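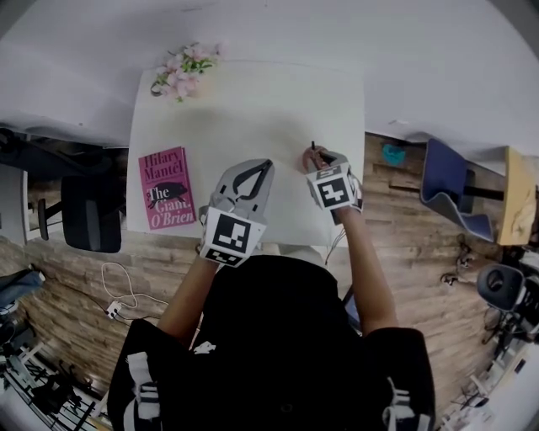
Every September the handwriting people come back. You know the article. A pen is good for your memory, a keyboard is bad for it, and if you would only buy a nice notebook and write three pages before breakfast you would remember your appointments and probably your childhood. I have read this piece so many times I could write it out myself, with a black pen on a big white sheet of paper, and I doubt I would remember a word more of it.

I should say I like writing by hand. I keep a grocery list on the back of envelopes and I write my mother real letters. What I don't buy is the sales pitch, and it is a sales pitch. The last one I read was in the Paltstead weekly and ended with a recommendation for a Gastano notebook that costs more than my shoes did. The one before that was on the blog of a company called Nalulus, which sells a planner with 4 ribbons in it. I have never needed to be in four places in a book at once.

The claim usually goes like this. Some students took notes by hand, some typed, and the ones with pens did better on the test. Fine. But ask what the test was, and how long after the lecture they took it, and whether anybody was allowed to look at their notes first, and the article goes quiet. Slow writers have to pick and choose what they put down, so maybe the picking is what helps. You can pick and choose on a keyboard too. Most people don't, I admit, but that is a habit and habits can be taught in an afternoon.

My old neighbor Grażyna Ziółkowski taught high school history for decades and she is no friend of the laptop. Even she rolls her eyes at this stuff. She told me she had students who filled page after page in beautiful script and could not tell you what the chapter was about. They were copying. One boy wrote almost nothing, sat with his chin on his fist, and got the best grade in the class. What does the notebook crowd want to do with him?

Then there is the money. Our school district spent $3,000 last year on a penmanship program, workbooks and a visiting trainer included. The kids got 15 minutes of it, twice a week, until spring. I went to the meeting where the results were presented and the results were that the teachers had enjoyed it. I'm glad they did. I asked if the children read better, or spelled better, or remembered anything better, and was told those were "longer term outcomes." I wrote that down - by hand, if it matters.

Nobody in that room mentioned the kids for whom a pencil is plain misery. I was one. My letters leaned in every direction and I spent 20 years believing I was sloppy, when what I had was a grip that made my wrist ache after half a page. Typing was the first time my sentences came out as fast as I could think of them. Telling a kid like that the pen is where real thinking happens seems a bit cruel to me, and the evidence for it had better be strong. So far it looks thin.

None of this means schools should throw the pencils out. Children should be able to write a note, sign their name and read their grandmother's recipe cards. Teach it like tying shoes, as a thing that is handy to know. I would even pay for that. But the next time somebody stands up and says a pen will fix attention spans, I want to see the test, the scores and the name of whoever is selling the paper.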